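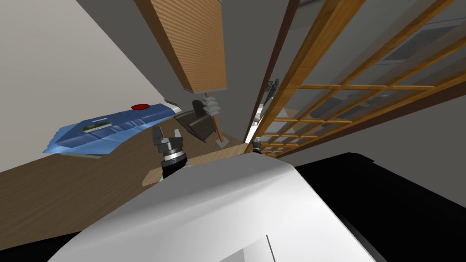
¿Merece la pena amortizar la hipoteca antes de tiempo si tienes algo de dinero ahorrado?

Depende sobre todo de dos cosas: el tipo que pagas y lo que te queda en la cuenta al día siguiente de amortizar. En mi caso me quedaba poco, y por eso tardé más de un año en decidirme.

Llevo tiempo queriendo escribir sobre esto porque varios lectores me lo han preguntado por correo, y porque yo mismo cometí un par de errores que se podían haber evitado leyendo la escritura con calma. Aviso de que no soy asesor financiero. Trabajo en el departamento de facturación de Zastex, una empresa de embalajes, y lo que sé de hipotecas lo he aprendido pagando una.

Mi préstamo es a tipo variable. Lo firmé cuando las cuotas eran bajas y el director de la oficina hablaba del tipo fijo como de una rareza para gente miedosa. Durante los primeros años no pensé en ello. La cuota salía el día cinco, la nómina entraba antes, y lo que sobraba iba a una cuenta de ahorro que no daba prácticamente nada. Después vinieron las revisiones al alza. En la primera la cuota me subió 60 euros al mes, que se notan pero se aguantan. En la siguiente la subida fue mucho mayor y ahí empecé a hacer números en una hoja de cálculo.

El primer error fue mirar solo el total de intereses. Cualquier simulador te enseña una cifra enorme que te «ahorras» si amortizas hoy, y es fácil dejarse llevar. Esa cifra suma dinero de dentro de muchos años como si fuera dinero de ahora. Elīna Lūse, compañera mía en Zastex y bastante más ordenada que yo con estas cosas, me hizo repetir el cálculo comparándolo con lo que habría rendido el mismo dinero en un depósito. La diferencia seguía siendo favorable a amortizar, pero era mucho más pequeña de lo que yo contaba en casa.

El segundo error fue no leer la cláusula de comisión. Mi escritura distingue entre los primeros años y el resto, y yo estaba a pocos meses de cambiar de tramo. Pedí la amortización en marzo. Si hubiera esperado al verano, me habría salido gratis. No fue una cantidad dramática, pero me molestó, porque el dato estaba en la página 26 de un documento que yo había firmado y del que guardaba dos copias.

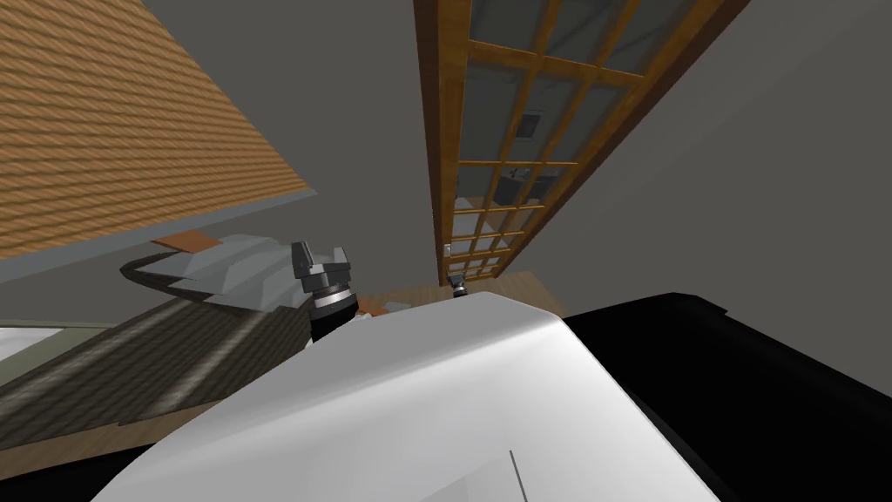
También está la pregunta de siempre, si reducir plazo o reducir cuota. La respuesta habitual es que reducir plazo ahorra más intereses, y es cierto si todo lo demás queda igual. Yo elegí reducir cuota. Mi razonamiento fue que una cuota más baja me daba margen todos los meses, y que con ese margen podía volver a amortizar más adelante si las cosas iban bien. Si iban mal, tendría una obligación menor. El plazo corto te compromete y la cuota corta te deja elegir. Hay quien prefiere comprometerse, y lo entiendo, porque el margen mensual se gasta con mucha facilidad en otras cosas.

Arūnas Stankevičius, que lleva la contabilidad de varios comercios de mi barrio, defiende lo contrario y me lo repite cada vez que nos vemos. Según él, casi todos sus clientes que redujeron cuota dijeron que seguirían amortizando y lo dejaron al segundo año. Yo llevo ya tres amortizaciones pequeñas desde aquella primera, así que de momento cumplo. La última fue de 300 euros. Es poco, pero mi banco no pone mínimo y la gestión se hace desde la aplicación — con bastantes pantallas de por medio, eso sí, y una casilla premarcada que reduce plazo aunque tú quieras reducir cuota. Conviene mirarla antes de confirmar.

Sobre el colchón. Antes de amortizar nada separé unos 12 meses de gastos fijos. A mucha gente le parece exagerado y probablemente lo sea si tienes dos sueldos en casa. Nosotros pasamos una temporada con uno solo, cuando cerró Farano, donde trabajaba mi mujer, y la indemnización tardó en llegar. En esos meses no habría servido de nada tener una hipoteca más pequeña. Lo que hacía falta era dinero disponible. El banco no te devuelve lo amortizado si te quedas sin trabajo, y un préstamo personal en esas condiciones sale carísimo, si es que te lo dan.

Otra posibilidad que estudié fue cambiar a tipo fijo, bien con mi banco o bien llevándome el préstamo a otro. Pedí tres ofertas. Una la descarté enseguida porque exigía contratar seguro de vida, seguro de hogar y una alarma. La segunda era razonable, pero caducaba antes de que me diera tiempo a reunir los papeles. La tercera me la consiguió Aušra Bite, de la correduría Ciltoson, y estuve a punto de firmarla. Al final mi propio banco mejoró el diferencial cuando les enseñé la oferta por escrito. No llamaron ellos: tuve que ir un sábado por la mañana a la única oficina que abre y esperar un buen rato. Pero el diferencial bajó y no pagué nada por el cambio.

De esa visita saqué una costumbre que mantengo. Una vez al año pido al banco el cuadro de amortización actualizado y lo comparo con mi hoja. Dos veces no han coincidido. La primera el fallo era mío, por un redondeo. La segunda habían aplicado el índice de un mes equivocado y lo corrigieron a la semana de reclamar por escrito.
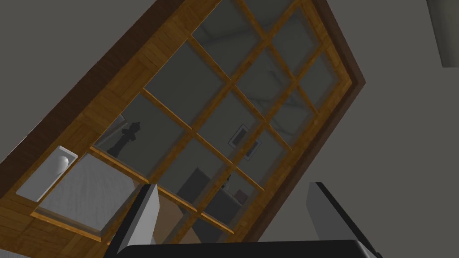
Puerta acristalada con marco de madera.

Me preguntaba Mei-kuen Man en los comentarios de la entrada anterior si todo esto cambia con una hipoteca a tipo fijo bajo. Cambia bastante. Si tu tipo es inferior a lo que te paga un depósito sin riesgo, amortizar te cuesta dinero, aunque dé tranquilidad. Hay que descontar los impuestos sobre los intereses del depósito, y mirar si tienes derecho a deducción por vivienda, cosa que en préstamos antiguos todavía pesa mucho. Con deducción, la cantidad que conviene amortizar cada año suele tener un tope claro, y pasarse de él no aporta nada en la declaración.

Quien quiera la hoja de cálculo puede pedírmela por correo. No es bonita y tiene una pestaña que ya no uso, pero permite cambiar el tipo en cada revisión y comparar plazo con cuota. En la próxima entrada hablaré del seguro de hogar vinculado, que renuevo dentro de poco y que este año me ha subido sin que haya dado ningún parte.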